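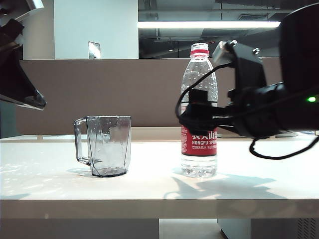 Plastic pitcher and water bottle on a white table.

Turnout in the Student Senate Election at Wilturora College
Project report, January 30, 2022

Our group looked at why so few students voted in the April senate election. Turnout on the Mulder campus was 34 percent. At Grondero, the smaller campus, it was 50 percent, with the same ballot and the same voting hours.

We handed out a paper survey in both dining halls and got over 9 pages of written comments along with the checked boxes. We also read the back issues of the Jorkum, the student paper, for the two weeks before the vote. It ran five articles on the race, and all of them were about the candidates for president. The other seats were listed once, in small type.

Most people who skipped the election said they did not know when it was. A smaller group knew the date but had not heard of anyone on the ballot. Very few said they were against the senate itself. At Grondero the candidates had gone door to door in the dorms, and this came up often in the comments there.

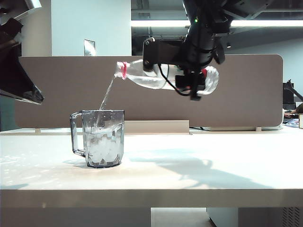
One Mulder senior told us that the email with the voting link looked like every other email from the college, and that she deleted it before reading the subject line. Others wrote much the same thing.

We recommend a printed notice in each dorm and a short profile of every candidate in the paper. We did not survey commuter students, so the results may not apply to them.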